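Quiénes somos

Negussie es una editorial sin ánimo de lucro dedicada a publicar libros cuyos ingresos se destinan a la investigación de enfermedades neuromusculares poco frecuentes. Está constituida como asociación y su domicilio social se encuentra en Carkbridge. La edición, la maquetación y la gestión de derechos se realizan internamente; la impresión y la logística están externalizadas.

Actividad

El catálogo consta de 53 títulos en dos líneas: relato breve y testimonio de familias. Cada título se publica en papel y en formato electrónico. La tirada inicial en papel es de 800 ejemplares. Las reimpresiones se autorizan cuando las existencias en almacén no cubren los pedidos confirmados del trimestre siguiente.

La impresión corre a cargo de Brodard, con papel interior ahuesado y encuadernación rústica fresada. Los archivos electrónicos se entregan en EPUB 3, sin protección anticopia, con tabla de contenidos navegable y texto alternativo en todas las figuras.

Destino de los ingresos

De cada venta se descuentan el coste de impresión, la comisión del distribuidor y los impuestos aplicables. El remanente se transfiere íntegramente al fondo Flokwood, que financia becas predoctorales y la compra de material de laboratorio. Los autores ceden sus derechos económicos por contrato durante un periodo de 3 años, prorrogable por acuerdo escrito de ambas partes. La asociación no retiene margen. Los gastos de estructura se cubren con las cuotas de los socios y se contabilizan por separado.

Las transferencias se efectúan 2 veces al año. La liquidación correspondiente al primer semestre se cierra en junio y se publica en la sección de cuentas, desglosada por título y formato.
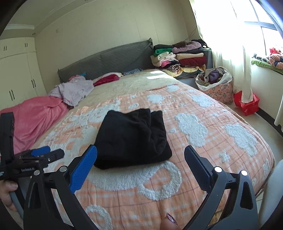 Recepción de originales

Se admiten manuscritos inéditos en español, en formato DOCX u ODT, acompañados de una sinopsis de una página. No se aceptan envíos en papel. Los testimonios que incluyan datos clínicos de terceros deben adjuntar el consentimiento firmado de la persona afectada o de su representante legal. La respuesta se comunica por correo electrónico, tanto si es favorable como si no lo es.

Venta y distribución

Los libros pueden adquirirse en la tienda de esta web y en librerías, mediante pedido al distribuidor. Las asociaciones de pacientes disponen de una tarifa específica para la venta en actos propios, con derecho a devolución de los ejemplares no vendidos. Los portes de devolución corren por cuenta del solicitante.

Texto revisado el 12 de mayo de 2022. Los estatutos vigentes pueden solicitarse a través del formulario de contacto.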